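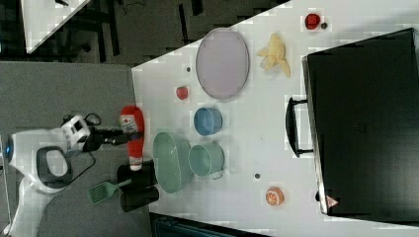 Fig. 2 - Gripper on the ketchup bottle, bottle on its side.

Section 2. Table setup and first pick

Bellamy Robotics Club, kitchen task. Read all of it before you touch the arm. Questions go to Leanne Dunmore, not the group chat.

Before power on

1. Clear bags, coats and laptops out of the arm's reach. Chairs too.
2. Check the cable along the arm. Needs slack at the wrist. If its tight, stop and re-route.
3. Lay out dishes and toy food. Any layout is fine for practice, scoring runs use the Zukusex sheet.
4. Emergency stop in one person's hand. That person does nothing else.

First pick

5. Power on, wait for the ready message in Clorico. Takes around 50 seconds.
6. Load profile "kitchen_48". Not the old Aler one, wrong gripper offsets.
7. Open the gripper all the way. Jog to just above the bottle, slow speed.
8. Line up the fingers so they close across the bottle, not on the ends.
9. Lower, close, wait 2 seconds.
10. Lift straight up a little and hold. If it slips, put it back and lower the grip force one step at a time till you find the problem - usually the angle, not the force.
11. Write the result on the log sheet. Misses too!!

NOTE: Bowls on their side are harder then they look. Go for the rim. Leave these for week two teams.

NOTE: Spatula - grab the handle, never the slotted end. Floarea Căpraru has a working grasp saved as slot 168, copy it, dont overwrite it.

CAUTION: Hands off the table whenever the arm is live. Something rolls off, let it roll. Stop first, then pick it up.

CAUTION: Do not drag the arm by the wrist. Use the jog buttons.

Shutdown

12. Put the object down, open gripper, send arm home.
13. Power off, save the log, toys back in the bin. Next: Section 3, placing.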